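### 3.2 Cutting method and edge finish

Edge finish was treated as a separate factor in the wash trials because earlier work on plain-weave cotton had mixed cut and torn edges in the same batch. Fabric was supplied by Clevine in two weights, referred to below as Tasside (light) and Issa (medium). Both were stored flat in the conditioning room before cutting. Specimens were cut along the warp direction only, with a margin of at least 3 cm left at each selvage and discarded.

Three edge types were compared: a straight cut, a zigzag cut made with pinking shears, and a straight cut followed by a single line of machine stitching set in from the edge. Hand tools were used throughout. Rotary cutters leave a slightly compressed edge on the lighter fabric, and in a pilot run this delayed the release of the outermost yarns enough to affect the first reading. All cutting was done by one operator (Marwan Semaan) to limit variation in hand pressure. The set held 369 specimens after those with visible weaving faults were removed.

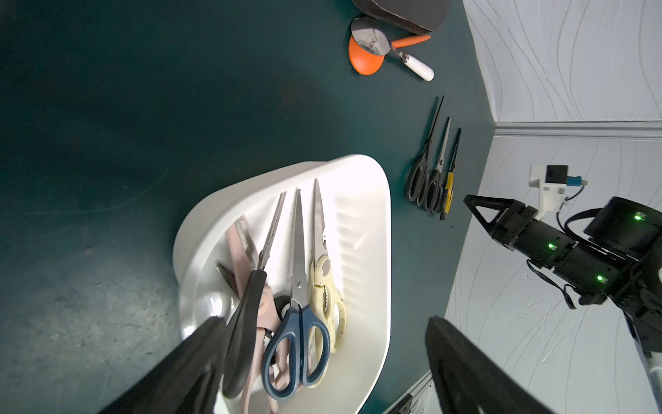 **Figure 3.** Scissors in a white plastic tray, including pinking shears with pale pink handles and a pair with black handles and long, slender blades.

Fraying was measured as the mean length of free yarn beyond the last intact crossing, taken at evenly spaced points along each edge. Corners were excluded. Loose yarns that had separated completely were collected from the wash bag, dried and weighed, and the mass was divided by the edge length of the specimen. The two measures were recorded independently and were not combined into a single score.

Washing followed the Skaseo short cycle at a spin speed of 1,000 rpm. Each specimen was enclosed in its own mesh bag, with ballast cloth added to bring the load to the same dry mass in every run. Drying was done flat. Tumble drying was considered but dropped, as abrasion against the drum could not be separated from the effect of the wash.

The zigzag edge lost less yarn than the straight edge in both fabrics, and the difference was larger for Tasside. Each point of the zigzag limits the length of yarn that can work free in one piece, so losses from this edge were mostly short fragments. Stitched edges lost yarn only outside the stitch line. In Issa the zigzag and stitched edges could not be told apart by free yarn length, although collected mass still separated them.

Tooth pitch was held constant and its effect cannot be estimated from these data. The bias direction is treated in Section 3.3.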